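Hand-held gripper tryout, pad comparison, lounge table
Pre-use inspection checklist with comments
10 Feb 2025
Checked by: Berenice Arellano. Second look: Leszek Kaczorowski
Units: Astudov (ribbed magenta pads) and Mendoza (flat gray pads, same base)
Marks: OK / FIX / N/A. Comments short please, Leena has to type these up. 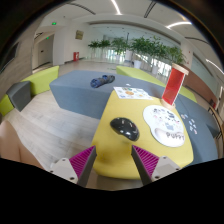

Magenta pads at the mouse, and the red stand on the same yellow table.

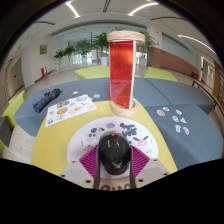
1. Fingers and pads
1.1 Pads seated, no gap at the base. OK both
1.2 Ribs clean, no tears. OK Astudov. N/A Mendoza, flat
1.3 Finger screws snug. FIX Mendoza. Left one turned a quarter with the small driver, retightened, recheck after 20 grasps
1.4 Both fingers meet square when closed. OK Astudov. Mendoza closes a hair to the left. Hubert says live with it, I say shim it
1.5 Open and close 15 times empty, listen for clicking. OK both. Mendoza is louder, not a fault

2. Camera
2.1 Lens wiped. OK, used the cloth not a sleeve
2.2 Both pads in view when open. OK
2.3 Exposure holds when you turn toward the windows. FIX. Pumps up and down for a sec, worse with Mendoza because its older firmware. Try locked exposure next round
2.4 Mount doesnt rock when you push it with a thumb. OK

3. Table and objects
3.1 Nothing on the table that isn't on the object list. FIX. Printed sheet stays or goes, decide! Leszek wants it kept for both units so the background matches
3.2 Computer mouse, black. Grasp across the short side. Glossy top, watch for slip. Astudov held all tries. Mendoza dropped it once, low drop, no damage
3.3 Mouse pad, the PUPPY one. Edge pickup only. Mendoza could not get under it. Astudov got it with the tip of one rib, not pretty
3.4 Red acrylic stand. Grip the panel, NOT the top or the base. Keep clear of the table edge. Stop if it leans. Only one person near it
3.5 Stickers on the seats, leave alone, not part of the test

4. People and space
4.1 Bags and feet out of the walking side. OK after asking twice
4.2 Exit door clear. OK
4.3 Fire extinguisher reachable. OK
4.4 Operator swaps every 8 minutes. FIX. Bogumił went way over, wrist sore. Set a timer

5. Power and data
5.1 Battery above half at start. OK both
5.2 Cable strain relief. OK Astudov. N/A Mendoza, runs off the pack
5.3 File names have unit + operator + object. FIX. 4 files from Mendoza came out with no operator, Hubert renaming by hand
5.4 Copy to the Drurkoria drive before wiping the card. OK

Comments
Leena: ribbed pads are easier to like so far but we haven't tried anything soft. Add cloth next time.
Bogumił: Astudov is nose heavy. Fine at first then you feel it.
Leszek: don't compare the mouse numbers yet, the two runs had differnt start positions. Redo with tape marks.

Open before next session
Shim for Mendoza left finger (Hubert)
Locked exposure on both (Berenice)
Spare pads from Zisatport, ordered, not here yet
Timer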